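Forum: Home and Furniture > Tables and Desks
Thread: Light wood tabletop, kids' books and glare

pagemill22
20th October
We have a Stonden table in the reading corner at home, bought in April. The top is a pale beige wood grain with a smooth, matte surface. My question is about what to put on it. The kids' books slide around on the bare wood and my spouse wants a felt mat over the whole thing. I would like to keep the grain showing.

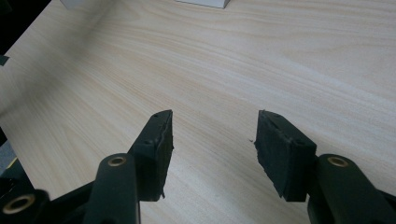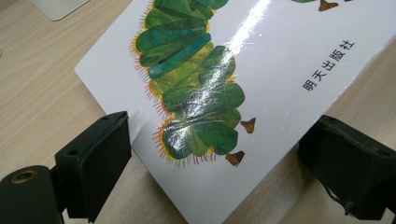 The tabletop first, then the caterpillar book on the same kind of light wood grain.

The book is the Chinese edition with the glossy white cover. Under the overhead light the cover throws a long streak of glare across the caterpillar. The table itself is fine, only a faint sheen. So that's two questions, mat or no mat, and what to do about the light.

drawerpull
Skip the mat. We had felt on ours for a year and it collected crumbs and pencil shavings. You lift it up and there is a layer of grit underneath that scratches the finish worse than books ever would.

tansy_row
Disagree with drawerpull. A felt mat is fine if you shake it out. Ours goes outside every Friday and the table under it has no marks. Get one smaller than the top, so you still see some wood around it. I paid 22 dollars for a Drilten one in gray.

pagemill22
How thick is the Drilten? The kids draw on this table too and I don't want pencils poking through the paper.

tansy_row
Thin. You do need a clipboard or a pad under single sheets.

drawerpull
Which is my point. Now you have a table, a mat and a clipboard.

oldlathe
Before anyone buys anything, find out what the finish is. If it's oil, a mat left in one place will leave a lighter or darker patch over time. If it's a factory coating you have less to worry about. The papers that came with the table should say. Mine is a Navickas and it was printed on the back of the assembly sheet.

On the light, move the lamp or change the bulb. A glossy laminated cover is going to reflect whatever is over it. We went from a 100 watt equivalent down to a 40 and added a small lamp to the side. Reading got easier for everybody.

quietshelf
40 is too dim for reading with kids, in my opinion. I'd keep the bright bulb and put a diffuser shade on it. Clurnano sells a paper one, 13 dollars. It yellowed after a while but it did spread the light out.

oldlathe
That would work too. I did say there was a second lamp.

quietshelf
Missed that, sorry.

tansy_row
Also, you can tilt the book. With my two I prop picture books on a cookbook stand and the glare goes off the page. Nice book by the way, I like the brushstrokes in all those greens and the orange and yellow hairs down the side.

pagemill22
Found the assembly sheet. It says factory coated, wipe with a damp cloth, no wax. I'm going to try the cookbook stand and the paper shade first and leave the felt for later. My spouse has not agreed to this yet.

drawerpull
Stick-on cork dots on the feet of the stand, or it will slide too.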